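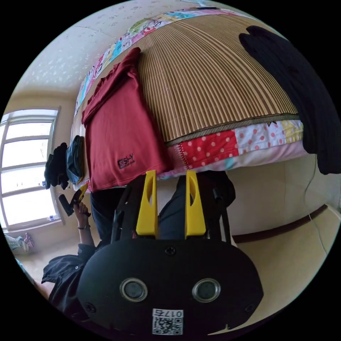

Folding clothes on a bed is ordinary work, and the rules for recording it are catching up.

The first version of the Pradholm home recording guide ran to 134 pages, and most of them covered file formats. The new one has 18. It deals with what happens in the room, from the moment a person picks up the gripper until it is put down again.

Wojcik, which trains household robots on recordings made with hand-held grippers, adopted it in February. Murkia followed with a few changes of its own.

The main rule is about consent. Everyone who lives in the home must agree, including people who are out at the time. Any of them can ask for a recording to be deleted, and the company has 7 days to do it.

Other rules are more practical. Cables on the floor should be moved or taped before work starts. Each gripper needs a number that can be read without taking it apart. Clothes with names, school badges or work logos get a second check before the recording is shared. 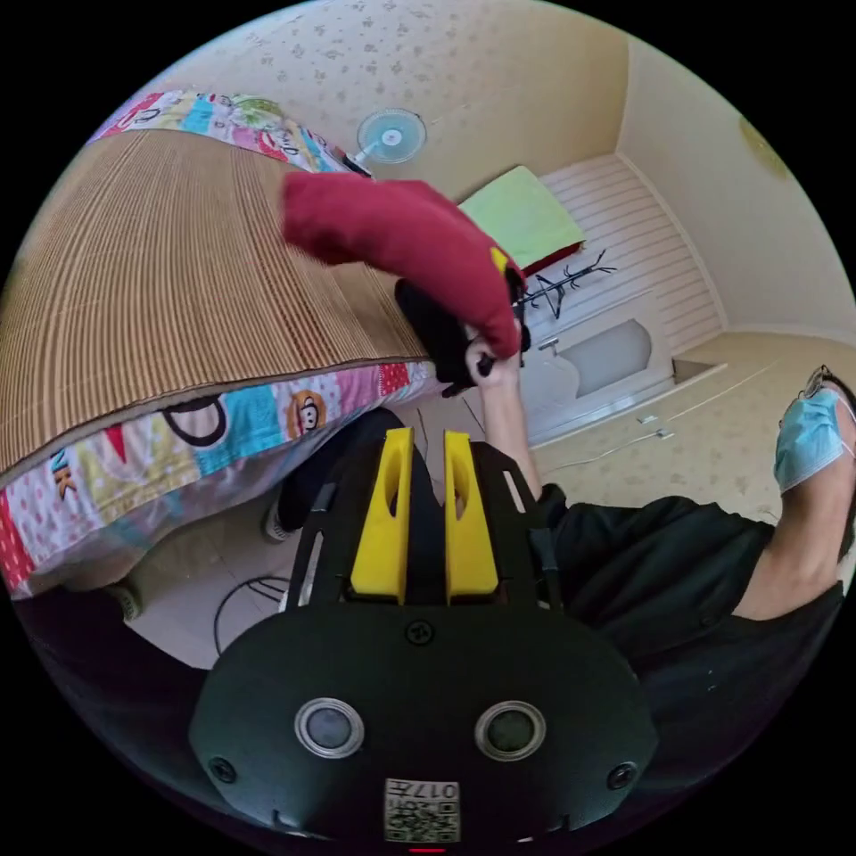 STANDARDS AT HOME

Faces are the hardest part. A mask covers some of a face but leaves hair, glasses and build, so the guide treats a masked person as someone who can be identified. Brullow wanted a looser rule and has yet to sign.

Breaks are set too. A person may record for 3 hours a day, and time spent putting the room back in order counts toward the limit.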